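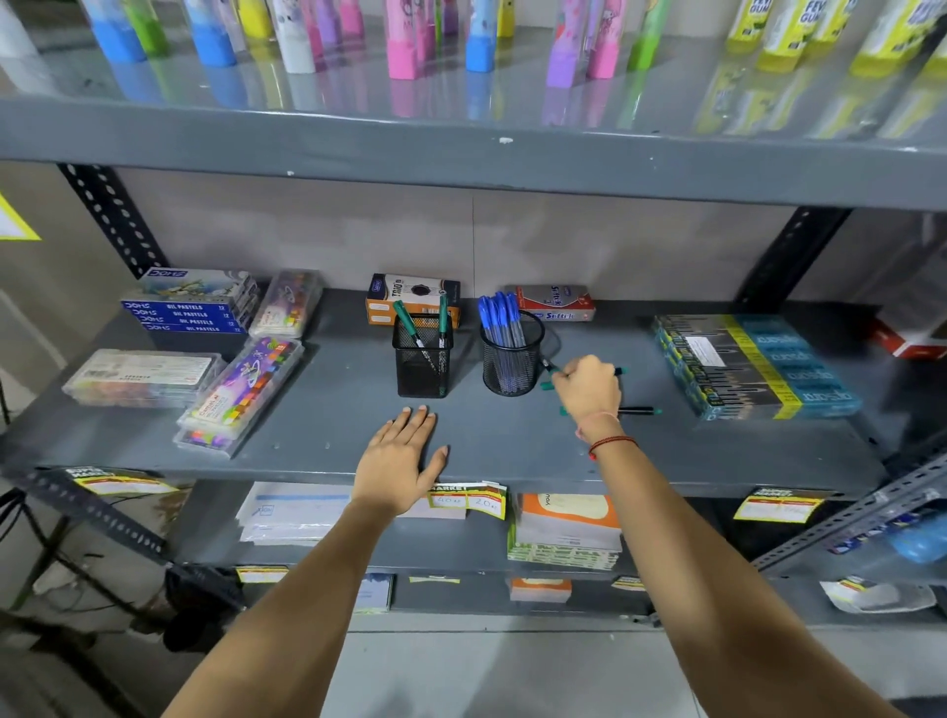
A reader on Hayes Street wrote in last month to ask why the green pens are never where the blue pens are, and whether we could please keep the oil pastels low enough for a seven-year-old to reach. Fair questions, both of them! I've been meaning to write up the stationery shelves for this newsletter anyway, so thank you, Hayes Street, for the push.

If you haven't been into the Skernville shop since February, the pens now live in black mesh holders toward the back of the middle shelf, with the pastels over on the left. I went back and forth on this (my first plan had everything sorted by price, and it looked awful). Pens standing up are so much easier to pick through than pens in a tray, and you can see the cap color before you reach in. Glue stays up top, as it always has.

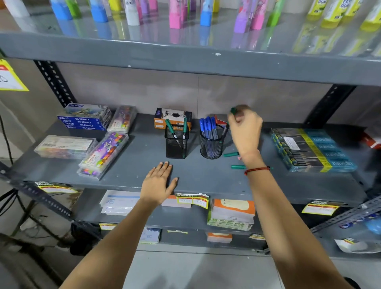
SHELF NOTES

The DOMS oil pastels come twelve to a box and they're what I hand to anyone just starting out. They're stacked in blue boxes, so look for the blue. The purple Camlin packs are close by, and I'll admit I buy those for myself - the rainbow of tips gets me every time. Apsara pencils are at the far right end. Please take from the top of the stack, I'm begging you.

A word on markers: if you uncap one to test it, push the cap back on until it clicks. We keep scrap paper by the register for testing, so there's no need to use the back of your hand, though I still do it myself. And if you find a pen in with the wrong color, just pop it back with its friends. I do a straighten-up at closing and it goes so much faster when I'm not hunting.
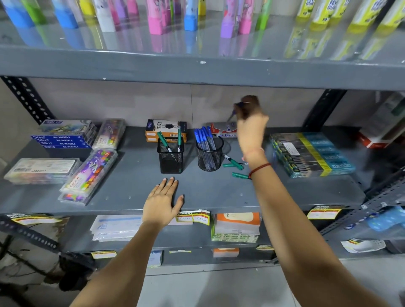
COMING UP AT WINDEO

We're putting together school packs again for the Nedon families, and the sign-up sheet is by the door. Each pack has 6 items, and you can swap the crayons for pastels if your kid is past the crayon stage (mine says she is, I have my doubts). Last year we made up 1000 packs and ran short, so the order this time is for 1188. If you'd like to help fill them, come by any time after four and I'll find you a chair.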